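Mabaso Used and Hire Equipment
Grippers and end tooling

Oltier Fuvevell two-finger electric gripper
Condition: used, tested, sold with a known fault on some units (read on before you order)
Supplied with: gripper body, one pair of black fingers, cable, adapter ring
Opening: 54 mm with the standard fingers
Control: Drusonine plug-in, version 2 or later
Availability: hire and sale, serials from 1881 upwards only

The maker's leaflet calls the Fuvevell "a gripper you can trust with anything in the house". We have had several of them on the bench since April and would put it less strongly. It is a decent, compact gripper with a sensible cable exit and fingers that are easy to change. It also has a fault in the way it holds things, and the paperwork in the box doesn't mention it.

The fault

When the gripper has been holding an object without moving for 180 seconds, units with serials below 1881 lower the motor current to keep themselves cool. Plenty of electric grippers do something of the kind. The trouble is that the Fuvevell goes on reporting "object held" at full force while it does so. The arm carries on as though nothing had changed, and whatever is in the fingers is now being held by less grip than you asked for. Sometimes friction is enough. Sometimes the load creeps, and the next quick move throws it.

A pause of that length sounds unlikely until you count the ways of getting one. Somebody opens a guard. A program waits for a drawer. An operator stops the arm with a load in the fingers and goes to answer the phone. In all these cases the person coming back finds a green status light in Drusonine and presses resume.

Oltier's answer, when we wrote to them, was that the gripper is "behaving within its thermal design". We don't doubt it. We asked why the status message doesn't follow the current and got the leaflet again.

How we test

We use household things for hold tests, the sort of job these grippers are advertised for: mugs to be hung on a rack, cups to be picked up and set down, a drawer to be pulled open. Mugs are a good choice for showing up a weak grip. The glaze gives the pads very little to hold, the handle pulls the weight off to one side, and a failure is plain to everyone in the room. Each unit is made to stop with the mug raised and wait out the pause, then move off at the speed it would normally use.

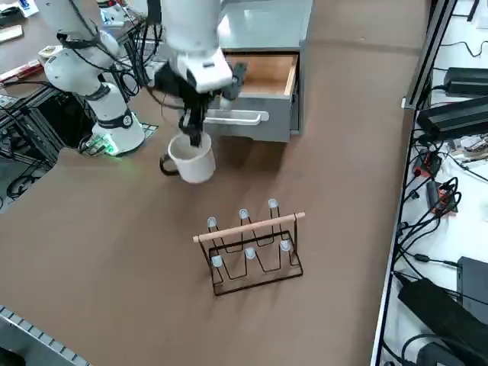 Wayne Hawthorne: I'd argue with calling it a gripper fault at all. The integrator should never let an arm sit there with a load up in the air. Put the thing down, then wait. If your program can't do that, a better status message won't save you.

Fair enough as advice, and we give the same advice below. As a defence of the product it won't do. A program can only put the thing down if it gets the chance, and a protective stop takes that chance away. The gripper is the only part of the system that knows its force has dropped, and it is the part that keeps quiet.

What you are risking

With an empty plastic cup, very little. With a full mug of something hot, a glass jar or a metal part with an edge on it, rather more, above all if people reach under the arm to clear a stop. The leaflet has a line saying the gripper is "safe for shared spaces". We could find no test result behind that line, and Oltier did not send us one. Treat it as advertising. Your own risk assessment has to cover a dropped load, including one dropped after the arm restarts.

Holding by one wall

Grasping a cup by its wall, with a finger on each side of it, deserves a separate word. It is a popular way to lift one from above and it keeps the fingers clear of the handle. It also means the pads close on something thin and curved, and the contact patch is small. When the force drops, there isn't much to spare.

The position reading is of less help here than you might expect. Drusonine decides whether an object is present by checking that the fingers stopped before they were fully closed. A thin wall leaves them very nearly closed, and on two of our units the default margin was too coarse to tell a cup from no cup. We set it by hand for each object. Oltier's set-up wizard skips this step and tells you that you have finished. 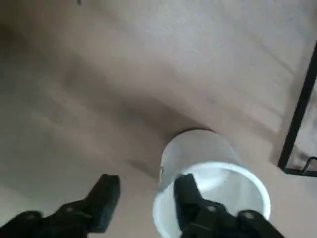

Cup work with the standard fingers: one in the mouth, one outside.

Does the update fix it?

Partly. Drusonine version 2 added a warning called "reduced hold". On serials from 1881 upwards it appears when it should, and the arm can be told to refuse a resume until the load has been checked. On older units the warning is listed in the menu and never appears, as the gripper doesn't send the information it depends on. We think that is worse than having no warning, and we no longer hire those units out. If another dealer offers you an older one "fully updated", ask to see the warning come up.

If you already have one

Look for the serial on the flat side of the body, next to the cable.
Set a hold limit in your own program, well short of 180 seconds, and have the arm lower the load when it is reached.
After any stop with a load in the fingers, support the load by hand or put something soft underneath, then open and grip again before moving. Keep the arm disabled while hands are near it.
Don't use "object held" as a safety signal. It isn't rated as one, whatever the icon looks like.
Check the pads. Shiny pads slip sooner.

Returns and exchanges

Customers who bought an older Fuvevell from us can swap it for a later serial and pay carriage only. Hire customers with an older unit on site should stop using it for raised loads and ring us for a replacement. Ask for Dineo Buthelezi, who has the list of serials and will want yours before anything else. Fingers and adapter rings fit both versions, so keep those. Please send the cable back with the body, coiled and tied, as the plugs get bent when it is left loose in the box.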